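Gripper faults on pick from basket

skulik53
Posted 29/10/2021
Our arm threw a force fault twice this morning while picking toy pieces. Both times the finger hooked under the rim of the wicker basket on the way up and kept pulling until the controller tripped. The second time it dragged the basket sideways before it stopped. Has anyone had this with the Zomport fingers?

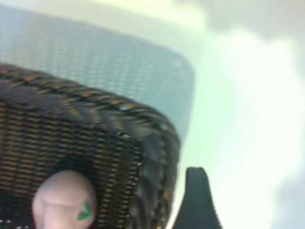

The log shows grip closed, then lift, then the fault 2 seconds later. I've had the force limit at the default since June.

Albers
Default is too high for wicker. Halve it and the arm will stop before anything moves.

Kiprono Laizer
I disagree. A lower limit only gives you more stops. The approach is the trouble – you're coming in too close to the corner with a curved fingertip. Add clearance and lift straight up before any sideways move.

Albers
He should still do both. What if someone has a hand on the basket?

Kiprono Laizer
Nobody should be reaching in with it live. But fine, both.

skulik53
Limit is down and I've added 53 mm at the rim. One stop so far, no dragging. Will check the fingertip for wear tonight.

Jostero
Check the wrist bolts too. Ours worked loose after a snag like that.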